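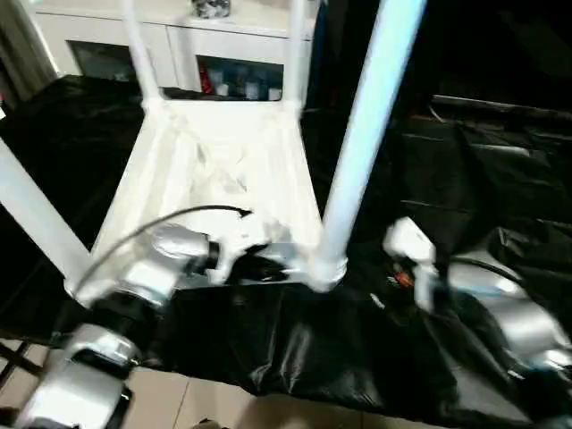 A two-armed robot at work on an upturned white chair at the Tapley open day.

Visitors to the Tapley workshops were able to watch a two-armed robot handling household furniture on Saturday, when robotics firm Nistia opened its test rooms to the public for the first time.

The firm, which moved to the site in February, put on short demonstrations through the afternoon. A white chair was placed upside down on black plastic sheeting on the floor, and the robot was given the job of gripping it by the seat and legs.

Nerea Prieto, who runs the test programme, told visitors that chairs are harder to handle than boxes. "The legs get in the way of the arms, and a glossy surface throws light back at the cameras," she said. "A person works round that without thinking. We have to teach it, one chair at a time."

The firm has recorded 2,844 practice runs with furniture so far. Each one lasts up to 90 seconds and is checked by a member of staff before it is used to train the control software, called Ruvenow.

Places were free but had to be booked, and all 240 were taken within a week. Groups were led through two rooms. In the second, visitors could try moving a pair of training arms by hand and pick up cups and folded cloths. Children under eight had to be with an adult.

Several people asked when a machine of this kind might be sold for use in the home. Ms Prieto said the firm had no date for that and was working first with Desen, a furniture hire company that cleans and repairs chairs after events. Desen plans a trial at its depot next year, starting with a batch of 500 chairs.

Nistia said it would hold another open day in the spring, with longer sessions and an evening slot for people who work at weekends. Booking details will be posted at the Tapley reception desk and on the firm's website.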